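How to Make Fish Finger Butties Worth Staying In For

June 19, 2019
By the Kivemlow kitchen

693 shares
42 comments

I've eaten a frankly daft number of fish finger sandwiches in my life (most of them standing up, in a cold flat in Hollville, in January) and I've finally got a method I'll defend to anyone.

Start with the oven, and get it properly hot - hotter than the box tells you. Put the tray in while it heats so the fingers sizzle when they land. Four per sandwich. Three is mean and five slide out the back!

Turn them once, halfway through, then leave them alone until the crumb is crunchy all the way round. If you're using a frying pan instead, go for a medium heat and more oil than you think is decent. 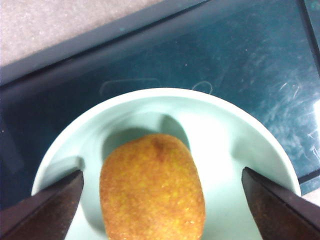 Now the bread. White, soft, thickly cut, and buttered right up to the crusts on both slices. I know people toast it, and I did try that for a while, but you want the squish against the crunch.

For the sauce, stir two spoonfuls of mayo with one of chopped gherkins, a squeeze of lemon and loads of black pepper. Spread it on the top slice only, or the bottom goes soggy before you've sat down. Ketchup goes on the side, for dipping (I'm a ketchup person, I just don't want it everywhere).

Add a handful of shredded iceberg, press down gently with your palm and cut it straight across. Eat it right away, over a plate.

1,338 views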